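Can stainless steel bowls go in the oven?
Asked by Zodwa Kekana in Kitchen and Cooking

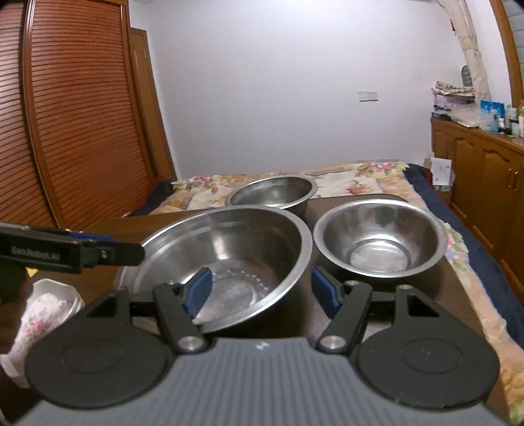
2 min read

I've got a set of plain stainless steel mixing bowls and no proper pudding basin. The recipe I want to make says to bake the sponge in an ovenproof bowl at 160 fan. Will steel be all right, or will it warp or mark? The label came off years ago so I can't check the maker's advice. They have no rubber or plastic on them.

Miklós Major
Yes, mine go in all the time.

Úna Mac Giolla
Plain steel is normally fine at that heat, but thin bowls can buckle a bit and may turn yellow or bluish. The colour is harmless. A paste of bicarb and water shifts some of it.

Two things to watch. Steel heats up faster than a thick china basin, so the outside of the sponge will cook before the middle. I turn mine down by 10 degrees and start checking early with a skewer. Also grease it very well and put a circle of baking paper in the bottom – sponge sticks to steel worse than you would think.

Don't use one with a silicone base unless you know what it's rated for. I had a Hauser one with a grey ring underneath and the ring came away in the oven.

Urs Schwaiger
Agree with the above. Stand it on a baking tray, as a round bottom can tip on the oven shelf. If you steam the pudding instead you don't have to worry about the edges at all, but it takes up to 2 hours and you need a pan with a lid that fits over the bowl.

673 views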